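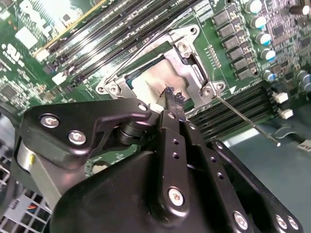 Slide 1. Server board, memory slots.

Speaker notes: What we learned replacing the parish records system
Grerkville, 20 August 2025

Thank them for the room. Say who I am and that Ottar Engström did the scanning side, so questions on scanning go to him at the end.

Start with the size of the job. 3186 burial and baptism entries, kept in bound registers until the old typed index was made. The index was done by several hands over many years and the spellings do not agree. Norar appears as Norar, Norrar and North Arr. Read out the three spellings slowly, people like this bit.

Explain the old system. One machine in the vestry, one copy of the file, one password on a card in the drawer. If you wanted to look up a grandmother you wrote a letter and waited. The average wait in June was 25 days.
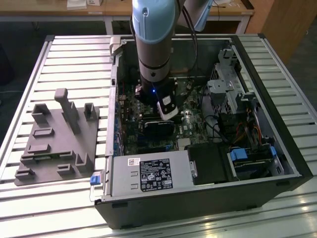

Slide 2. Desktop tower with the side panel off.

What we asked for

Searching by surname, with near spellings included. Searching by farm name. A printout that fits on one sheet. No charge to families.

Mention that Stellan Midtbø wanted maps as well and we said no for the first year. He may be in the audience. Maps are now on the list for next year, between the marriage registers and the gravestone survey.

Checking the entries

Two people read each page, one aloud and one following on the screen. We stopped after 50 entries and swapped places. Going on longer than that gave us wrong dates, mostly sevens read as ones. The Wultum pages were the worst, brown ink on thin paper, and we did those in the mornings.

Pause here for questions on handwriting. Keep it to five minutes.
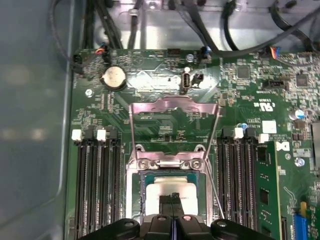 Slide 3. Processor socket, load plate open.

Costs come next, and this is where people usually write things down. The yearly bill is small and most of it goes on backups. We keep one copy in the church office and one at the library in Lu. For anyone who has never seen inside a computer, the silver square in the socket on this slide is the processor, and searching a list the size of ours gives it very little to do. Spend the money on checking the entries and on a second copy kept in another building. Our checking took 30 evenings, tea included.

Hand out the search guide. Spare copies are by the door.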